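Household Food Waste in Kutholm
Student project report, Group 4
Mhairi Galbraith and Roksolana Lytvynenko
Dec 5, 2019

We wanted to find out how much food our own households throw away. Seven families kept a kitchen scale beside the green bin and wrote down the weight each night for two weeks in September. One family in Rudska dropped out after the first weekend, so their numbers are left out.

Bread and salad greens made up most of the weight. The worst single day was 650 grams, after a birthday dinner.
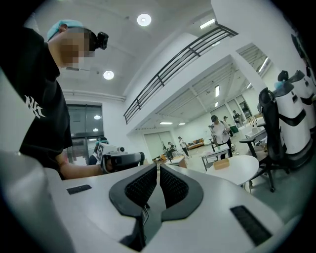 What did families throw out most often? Bread, usually the last slices of a loaf that had gone stale or mouldy.

Coffee grounds and peels were not counted. Two families forgot this at first and we had to correct their sheets. Next time we would print the rules on the sheet itself.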